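Garrido Box Collection: Gallery

Small boxes, chests and cases

The pages of this gallery cover the smaller wooden pieces kept at Garrido. Larger furniture has its own page. Most of the boxes came in through house clearances and gifts, and a few are on loan from people who still want them back at some point. Entries are grouped by how the box is laid out inside, as that is how they are shelved. Catalog numbers are given where a piece has one. Older pieces were numbered in a different system and are being renumbered as time allows.

Notes on condition were written by Abilio Soler and Anneliese Lammers. Corrections are welcome, especially from anyone who recognizes a maker's mark.

Plain boxes, no divisions

Pine box with sliding lid. The lid runs in two grooves and stops against the back wall. There is a thumb notch at the front end, worn smooth. The bottom board was replaced at some point with a thinner piece and is held with wire nails.

Oak document box. Lock present, key missing. The lid has a shallow split along the grain that has not moved in the years it has been here. Lined with green paper, most of it still attached.

Box with rope handles. Sold under the Stallska name as a toy box, and later used for shoe brushes. It still smells of polish. The rope on one side is original and the other was replaced by the donor.

Small painted box. Blue outside, bare wood inside. The paint goes over the hinges, so it was probably added after the box had been in use for a while. We have left it alone.

Boxes with a lift-out tray

Walnut sewing box. The tray rests on two narrow ledges and lifts out by a ribbon at each end. The ribbons are new. Abbas Ranjbar fitted them in September, using the old stitch holes.

Tool chest, small. The tray slides from front to back and does not need to be lifted out. Pencil marks on the underside show where the maker laid out the joints. The front board carries a Veltel paper label, too rubbed to read past the name.

Cutlery case. The tray is a good fit, too good in damp weather. Please ask before taking it out.
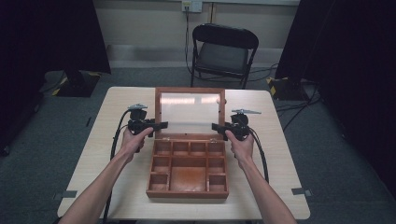
DIVIDED BOXES

Hinged box in a warm reddish-brown finish, shown open. Thin wooden partitions make nine compartments: four small square ones in a row at the back, a large one in the middle, and two more on each side of it. Catalog no. 1690.

The lid is framed in the same wood as the base, with a panel set into it, and two small metal hinges hold it along the back edge. Came in from Efraín Yupanqui with no paperwork. Several visitors have said it is a tea box and others have said jewelry. It is cataloged under its layout until we know more.

Seed box. Long and low, with a single row of divisions from end to end. Some of the partitions still have plant names written on the top edge in pencil. The lid is a separate board that lifts off.

Button box. The partitions slot into each other and can be pulled out as one piece for cleaning. One of them is a later replacement in a lighter wood. The buttons are stored separately and are not part of the catalog entry.

Collector's box for minerals. Card dividers in a wooden shell. The card has gone soft at the corners, and Anneliese has advised against putting anything heavy back into it. The original handwritten list of contents is kept in the lid.

Paint box. Narrow sections for brushes on one side and square ones for colors on the other. Staining in nearly every section. It was cleaned once with water, which raised the grain, and has been dry brushed since then.

Boxes with drawers

Spice cabinet, tabletop size. The drawers are not interchangeable even though they look it. Each one has a small Roman numeral cut into the back, and the same numeral appears inside the case. If a drawer sticks, check the numeral first.

Desk box with a sloped lid. There is a shallow drawer at the side that opens only when the lid is up. The brass pull is loose and should be handled gently.

Watchmaker's chest. Lent by Charoen Wongsuwan. The upper drawers are lined with felt and the lower ones are bare. The loan covers the chest only, so the tools seen in older photos of it are no longer here.

Handling

Boxes can be viewed by arrangement. Open lids with both hands and let them come to rest on their own stop or stay. If there is no stop, support the lid the whole time it is open. Older hinges are often held by very short screws, and a lid that drops back will pull them out.

Lift a box from the base, never by the lid or by a partition. Rings and watches should come off before handling anything with a polished finish. Drawers and trays go back in the same way around as they came out.

Do not oil or wax any piece. Dust with a dry brush, working from the back corners toward the front. Partitions that have come loose should be left where they are and reported to Abilio.

Using the photos

Photos on this page may be used for school work and personal research. For anything printed, write to the Garrido office with the catalog number and say where the photo will appear. Larger copies are available for most entries. The Astard loan pieces are not included and requests for those have to go to the lender.

Next page: Frames and stands
Back to gallery index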